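## 4. Loading and Starting a Semen Analysis Run

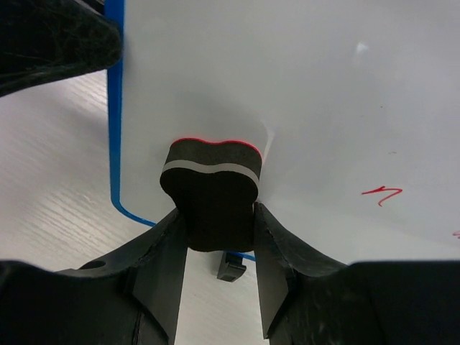 This section applies to the Druvby bench analyzer with the standard two-position stage. If your clinic uses the Druvby with the Olbridge washing module, complete the module priming procedure in Section 3 before you continue.

The operator must be signed in with Analyst rights or higher. Viewer accounts can open results but cannot start a run.

### 4.1 Before you begin

Check the following:

- The status light on the front panel is steady green.
- The stage temperature on the home screen reads 37.0 °C. The Start button stays gray until the stage is within range.
- The daily bead control has passed. A failed or missing control is shown by a yellow bar across the top of the screen.
- The waste drawer is in place and less than 80% full.

**CAUTION:** Treat all samples as potentially infectious. Wear gloves and eye protection at all times while the stage cover is open.

### 4.2 Preparing the sample

1. Confirm that the label on the collection cup matches the request form. Two identifiers must agree. If they do not, stop and follow your clinic's rejection procedure.
2. Record the time of collection and the days of abstinence. Both fields are required and cannot be filled in after the run is closed.
3. Place the cup in the warming block until the sample has liquefied. Check at 30 minutes. If the sample has not liquefied, check again at 60 minutes and select **Delayed** in the Liquefaction field.
4. Measure the volume by weight. Enter the weight of the empty cup first, then the full cup. The software calculates the volume in milliliters.
5. Mix the sample by swirling the cup slowly. Do not shake it or use a vortex mixer.

**NOTE:** Samples that contain visible gel bodies or strands can block the chamber inlet. Draw from a clear area of the cup and tick **Debris present**.

### 4.3 Loading the chamber slide

1. Take a new slide from the sealed pouch. Hold it by the frosted end only.
2. Draw 8 µL of mixed sample with a positive-displacement pipette.
3. Touch the pipette tip to the chamber inlet and release slowly. The chamber fills by capillary action. Do not inject under pressure.
4. Inspect the chamber. If there is an air bubble wider than the printed reference dot, discard the slide and load another.
5. Wipe any excess from the inlet with a lint-free tissue. Do not let the tissue touch the chamber opening, or it will draw the sample back out.
6. Open the stage cover and set the slide in position 1 with the frosted end toward you.
7. Load the duplicate slide in position 2. Both positions must be filled for a reportable result.
8. Close the cover until it clicks.

**CAUTION:** Do not reuse slides. Residue from a previous sample will raise the count and may give a false positive in a post-vasectomy or azoospermia check.

### 4.4 Starting the run

1. On the home screen, tap **New run**.
2. Scan the barcode on the request form, or type the sample number by hand. Manual entries are marked with an M in the report.
3. Select the profile:
 - **Standard** for concentration, motility and total count.
 - **Low count** for samples expected to be near or below the detection limit.
 - **Post-wash** for prepared samples. The dilution factor must be entered.
4. Tap **Start**. The analyzer waits for drift in the chamber to stop and then begins capture.
5. Do not lean on the bench or open the cover during capture. Vibration is logged and can void the motility reading.

The Low count profile captures 192 fields per slide and takes longer than the other profiles. The run cannot be paused. If it is canceled, both slides must be replaced.

### 4.5 Duplicate check

When both slides have been read, the software compares the two counts. If the difference is within limits, the mean is reported. If it is outside limits, the message **DUP FAIL** appears. Mix the original sample again, load two fresh slides and repeat from Section 4.3.

**NOTE:** A zero count on both slides is reported as "None seen" and is held for review. It is not released automatically. The sample must be centrifuged and the pellet examined by a qualified analyst before azoospermia is recorded.

### 4.6 Saving and sending results

1. Review the motility playback and tap **Accept**.
2. If your site is connected to Flokport, results are sent when the run is accepted. A check mark appears next to the sample number.
3. If the check mark does not appear, open **Menu > Queue** and tap **Resend**. Error code R2 means that the sample number was not found in the patient system.
4. Remove both slides and place them in the biohazard container.
5. Wipe the stage with the Rondonuwu cleaning solution supplied. Do not use bleach or acetone on the stage glass.

For cleaning at the end of the day, go to Section 5.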